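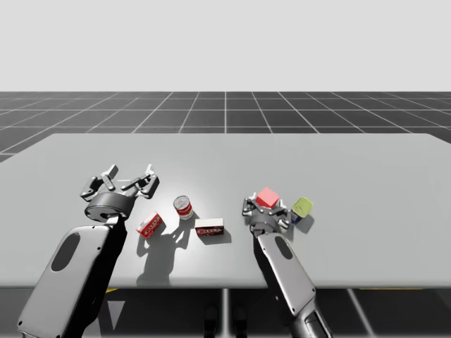 Rafail Moschos replied that 2,000 K more on the lamps will turn any warm grey blue, so pick the bulbs before the paint.

Posted 12/18/25 by Margit Pálfi
14 replies | 3 shares

Disagree. Sheen matters more than lamp colour. My hall was done in Tureder matt, and at 30 per cent reflectance it was too dark by mid-afternoon.

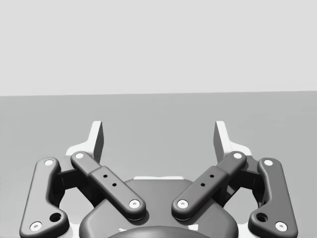 I went over it in a paler grey, same matt, two coats, 40 minutes' work each.

kgalanis
Matt marks. Use eggshell below the dado.

Margit Pálfi
Eggshell shows every filler patch in side light. 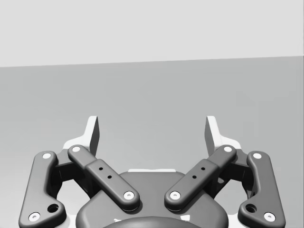

Keep the wall and the worktop at least two steps apart on the same card. Closer than that and the join looks like a mistake. Pale wall over mid grey, as in the last picture, is the gap I mean.

kgalanis
Fine for a desk. Still wrong for a hall.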